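Foot washing talk, Jorton fellowship hall, 11/28/23
Speaker: Milagros Bedoya
(Slow down. You talk too fast when the coffee is good.)

Start with the reading, John 13, verses 1 through 15. Read it from the old Bible, the one with the loose spine. Hold it with both hands.

Then ask who has had their feet washed by another adult. Wait. Let it be awkward. At Mongate I waited so long that a man put his hand up just to end it.

Peter's objection. "You shall never wash my feet." I have always liked Peter for this. He's the guy who fights you for the check and then has to be told to sit down. When Jesus explains, he swings the other way and wants his hands and head done too. Get the laugh here if there is one. If there isn't, keep walking.

Point out that the washing happens during supper. The food is on the table. Someone should have done this job at the door and each of the twelve apparently had somewhere better to look.

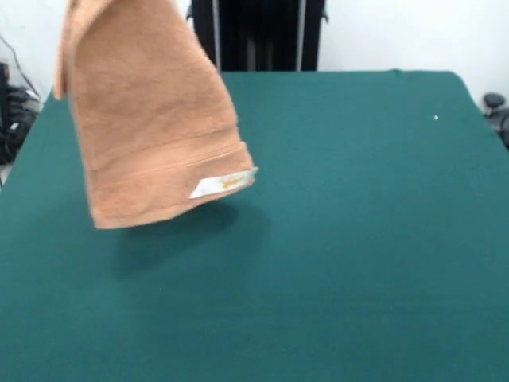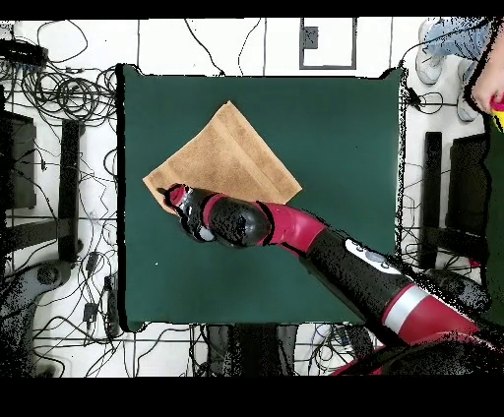
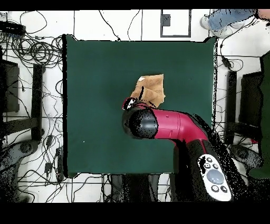 Verse 4 gets skipped in most sermons, and mine for years were no better. He gets up, lays aside his outer clothes, takes a towel and ties it around his waist. John slows way down for this. He could have written "he washed their feet" and saved the ink. When I say towel, I want people to think of a plain one like the peach-orange one in the first picture, with the looped pile and the flat band near the hem. Something you'd dry a dog with. Church people hear "towel" and right away they see linen with a cross stitched on it.

Tell the Cárdenas story, short version. Two sisters, one kitchen, no speaking since September. It was the dishes that did it. Leave out the part about the casserole, they have relatives here.

Judas. Don't rush past him. His feet got washed with the rest. I have a list of people I would have skipped, and I'm supposed to be the speaker. Pause. Drink some water.

Close with verse 14. Ask them to pick one person before they get to the parking lot. No sign-up sheet.

If time: the Wirkis question, whether we should do this every year or just on Holy Thursday. I have opinions. Keep them to 2 minutes.

Thank the kitchen. Give the microphone back this time.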